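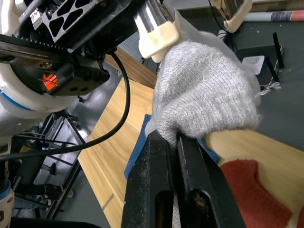 Small knitted things like gloves are allowed to dry in the apartments also under the new rules.

Tenants in Rudik get new rules for drying laundry

The housing company Nukelico will change its rules for drying laundry in all of its 2,872 apartments in Rudik. The new rules start in July and they replace a ban on indoor drying which many tenants found too strict.

Until now the rental contract has said that wet clothes must be dried only in the common drying rooms in the basement. Who broke the rule could receive a written warning. According to the company, the ban was made after several cases of mold in the buildings on Julla Street, where the bathrooms have no windows and the old fans were too weak.

The fans have been changed during the winter. In a letter sent to the tenants in April 2025, Nukelico writes that small laundry, for example socks, underwear, gloves and baby clothes, may again be dried inside the apartment. Bed sheets, large towels and curtains must still go to the basement.

"We had a rule that was easy to write and difficult to live with," says Tharun Salian, who is responsible for the company's buildings in Rudik. "A family with two small children washes every day. They cannot run to the basement with every pair of socks."

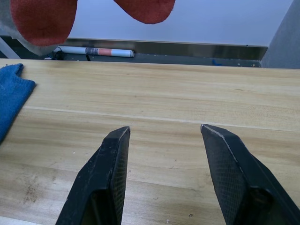 Before the decision, the company asked the tenants for their opinion, and it received 589 answers. The most common complaint was that the drying rooms are full in the evenings. Many people also wrote that clothes disappear there, or that somebody takes them down before they are dry and leaves them in a pile on the floor.

The tenants' association in the Shenoy quarter is satisfied with the change but would like to see more. It asks for longer opening hours in the basements, which are now locked at nine in the evening. People who work late shifts can almost never use them. The association also wants that every stairway gets its own drying room, as it was before the renovation.
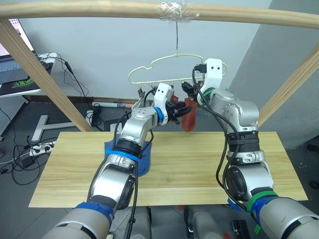 A hanger with clips takes little space and can hold a cloth as well.

Mr. Salian does not promise new rooms. He says that the old ones are now used for bicycles and the heating equipment, and there is no money in this year's budget for moving them. The opening hours will be discussed again after the summer.

The new rules contain also some advice. Laundry should not hang directly on the radiators, and the bathroom fan should be left on for the whole time of drying. Tenants are asked to open a window for ten minutes in the morning, even when it is cold. Lines and rods may be put up inside, but holes in the bathroom tiles need a permission from the company.

Drying on the balcony stays as it is today. It is allowed on racks which are lower than the railing.
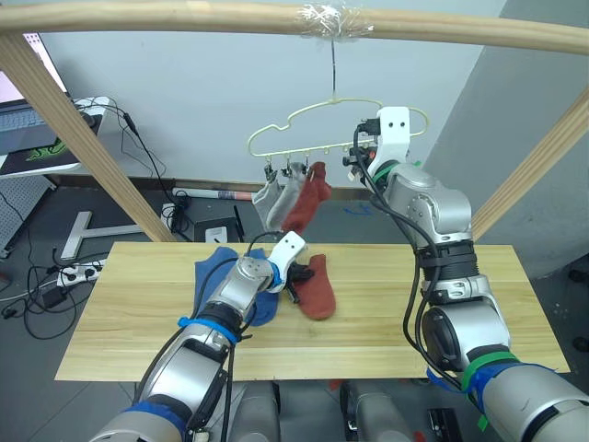
Two gray socks and a rust-red one on a car-shaped hanger.

The humidity will be measured in 200 apartments during the first winter with the new rules. Tenants who would like to take part can leave their name at the company's office in the Shenoy quarter. If the values are too high in a building, the old ban can come back there, but only after a meeting with the people who live in it.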